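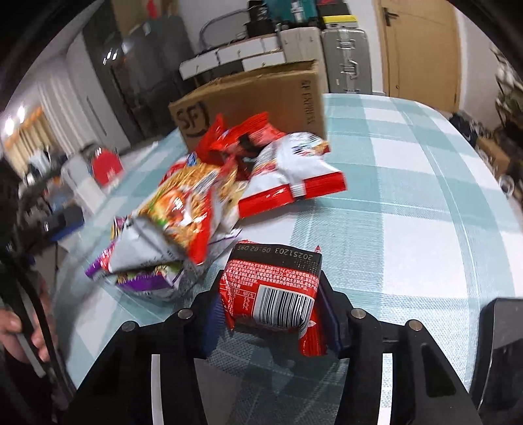

I've had the Ruvora plaid tablecloth since January and I like it so much I've started recommending it to people who didn't ask. It's the aqua and white one, wipe-clean, and it lives on the table in our back room, where every snack delivery gets tipped out and picked over.

First thing: it lies flat! My last one had fold lines in it until the day I threw it away. I gave this one a warm dryer for 6 minutes and the creases were gone by dinner.

Second, it cleans up fast. We eat a lot of spicy noodle snacks here, the kind with red oil that gets on everything, and so far a damp sponge with a drop of dish soap has taken care of it. Noelia left a chili smear overnight and I was sure we'd have a pink spot forever – gone in two passes.

The colors are softer than I expected, and I mean that as a compliment. Pale plaid makes a big messy pile of bright red and orange bags look almost cheerful, and you can find the one you want without digging.

A couple of gripes. It's 61 inches across and our table is wider than I remembered, so the overhang is skimpy on one side (measure first, unlike me). The hem stitching came loose at one corner after the third wash. Csenge fixed it in four minutes with a needle, but still. And it slides a bit if you drag a heavy box over it, so lift your boxes.

I paid a little more than I would have at the discount place in Ilasville and I'd do it again. I've already got my eye on the yellow one for the kitchen.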